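Flakelham pupils to move into rebuilt classroom block in September

Work on the replacement classroom block at Flakelham Primary School has reached roof level, and the building is due to open to pupils at the start of the September term. The project is being run by the Kwon Trust, a charity that builds and repairs school premises in rural districts, with labour and materials supplied in part by families from Flakelham and the neighbouring village of Skitden.

The new block has 4 classrooms, a staff room and a covered walkway linking it to the existing kitchen. It replaces two timber buildings that were closed after a structural survey found rot in the floor joists and movement in the rear wall. Lessons have been held since then in the village hall and in tents put up on the sports field, with the younger classes taught in the morning and the older classes in the afternoon.

The school has 300 pupils on its roll. Under the present shift system each child receives a shortened day, and the head teacher, Hala Bensaid, said the loss of hours had been felt most in reading and arithmetic.

"The younger ones finish before midday and the older ones start after that, so no class gets a full timetable," she said. "Once the block is open we go back to a single school day for everyone."

The walls are of concrete block on a reinforced strip foundation. The ground at the northern end of the site holds water after heavy rain, and the foundation trench there was dug deeper than first drawn and filled with compacted stone. A surface drain has been laid along the back of the building to carry run-off to the ditch beside the Skitden road. The roof is of coated steel sheet on timber trusses, with a ceiling below to cut down noise when it rains. High-level vents run the length of both long walls.

Rainwater from the roof will be collected in 2 tanks and used for hand washing and for the school garden. Drinking water will continue to come from the mains supply, which was extended to the kitchen in an earlier phase. The latrines, which were judged sound in the survey, are being kept and repainted.

Soo-ah Gil, site engineer for the trust, said the programme had slipped by 7 weeks, mainly through late delivery of the trusses from the yard in Flarthorpe. The time has been partly recovered by starting the internal plastering in the two southern classrooms before the northern half was roofed.

"The plaster in the first two rooms needs to cure before we paint," she said. "Window frames go in next, then the electrical second fix. Floors are last."

Each classroom is designed for 30 pupils at a time, in pairs at shared desks. The furniture is being made at a joinery workshop in Flarthorpe and will be delivered flat for assembly on site. Blackboards are fixed to the front wall of each room, with a display board on the side wall for pupils' work. Two of the rooms are separated by a folding partition and can be opened into one space for examinations and parents' meetings.

Access was one of the points raised by parents when the drawings were shown in the village hall. The original plan had a single step at each door. The revised plan has level thresholds throughout and a ramp from the gate, and one door to each classroom has been widened to admit a wheelchair. 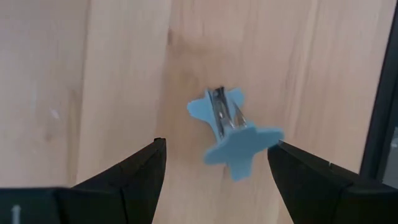
A small light blue clip on a wooden tabletop.

The school has also asked for donations of classroom supplies ahead of the opening. Exercise books, pencils, rulers, chalk and lidded storage boxes are needed. Textbooks should not be sent, as these are issued by the district education office. Items can be left at the school kitchen between 9 am and noon, or at the trust's store in Flarthorpe.

The trust will hold back part of the contractor's payment for a year after handover to cover defects. During that time the school will keep a maintenance log, and a trust engineer will inspect the roof fixings, drains and tanks once a term. Responsibility for upkeep then passes to the school.

A second phase, consisting of a library and a small science room, has been drawn but not funded. Mrs Bensaid said the school would prefer the library to be built first. The trust expects to decide after the accounts for the present phase have been closed.

The tents on the sports field will be taken down once the last class has moved, and the field will be re-seeded in spring. The village hall returns to its normal bookings from the end of September.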